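About the Corwood Program

Corwood is a two-year bridge program for students who want to study engineering or a related technical subject and are not sure yet how to go about it. We take students in the year after high school and in the first year of college. Most of them arrive undecided. Some were good at math and never liked it much. Some liked building things and had poor grades. A few were admitted to a four-year school and put it off.

The program opened with 2 instructors and one rented classroom. It now has its own building, a machine shop, a language department and a small housing office. Since the first class, 397 students have finished both years. Another group finished one year and transferred early, and we count that as a normal way to leave.

What students do here

The first year is the same for everyone. Students take calculus, physics, technical writing and one foreign language, and they spend two afternoons a week in the shop. Placement tests are given in August, and a student who places out of a course takes the next one up. We do not give credit for time already spent in a course somewhere else unless the placement test supports it.
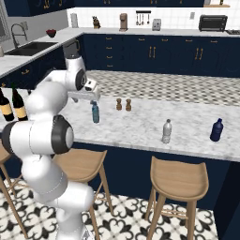
In the second year students choose one of 4 tracks: mechanical, civil, electrical or computing. Each track has a required design project that runs from October to April. Projects are done in pairs or groups of three. Students write a proposal, keep a log, and give two short talks, one in December and one at the end. The log is graded. Students are often surprised by how much the log counts, so we mention it at orientation and again in the first week of the project.

Track changes are allowed until the end of October. After that a student needs the approval of both track advisers, and will usually have to make up work over the winter break.

Languages and study abroad

Language study is required because a large share of our students go on to spend a term in another country. We teach German, Spanish and Vietnamese. Beginning students meet five days a week for the first term and four after that.

The abroad term is called Uneck. It takes place in the fall or spring of the second year and is open to any student with a B average in the language. Students live with host families or in shared apartments and take two technical courses taught in the local language, plus one seminar in English. The Vietnamese section is run with Tôn, a small teaching institute that has hosted our students from the start of the program. Students who go with Tôn should expect a heavier reading load than the other sections. They should also apply for a passport early. We have had students miss the start of term over this.

Uneck costs the same as a term at home, apart from airfare and a placement fee of $1,117. The fee covers housing deposits, local transit passes and health paperwork. Students on full aid do not pay it.

Advising

Each student is given an adviser in the first week and keeps the same one for both years if possible. Advisers meet with students every two weeks in the first term and once a month after that. The meetings are short. They cover grades, money, transfer plans and whatever else the student brings in.

Advisers also handle transfer paperwork. The busiest time is January through March, when most applications are due, and during those months the advising office stays open until 8 p.m. Students should ask for letters of recommendation at least three weeks ahead.

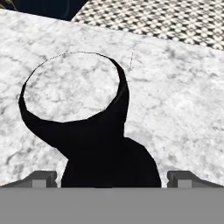 Elmarie Zwane
Director of Student Programs

I came to Corwood as a language instructor and moved into advising after three years of teaching. My job now is to oversee the advisers, the Uneck term and the first-year schedule. I still teach one section of beginning German in the fall.

When I meet families, the question I hear most is whether a student who is unsure about engineering should be here at all. My answer is that the first year was set up with that student in mind. By spring, most have a fair idea of whether they want to continue. Some decide on a language degree or a double major, and a handful leave for something with no connection to either. We help with those applications the same way we help with the others.

The other question is about workload. A first-year student should plan on 25 hours a week of study outside class. Students with jobs can manage this if the job is under 15 hours. Above that, grades tend to drop in the second half of the fall term, and I would like to hear from a student before that happens. My office is on the first floor, next to the mail room.

Tutoring

Tutoring is free and runs through Tasidus, our peer tutoring program. Tutors are second-year students who earned an A or B+ in the course they tutor. They are paid by the hour and take a short training course in September. Drop-in sessions for calculus and physics are held in the library in the evening. Language tutoring is by appointment.

Visiting and applying

Visitors are welcome when classes are in session. Tours start at 10 a.m. from the front office and include the shop, so please wear closed shoes. Prospective students may sit in on a class with a day's notice.

Applications open in November and are read in the order they come in. We ask for a transcript, one letter from a teacher or employer, and a one-page statement. Test scores are optional. Aid applications are due in March and use the same student number as the main application.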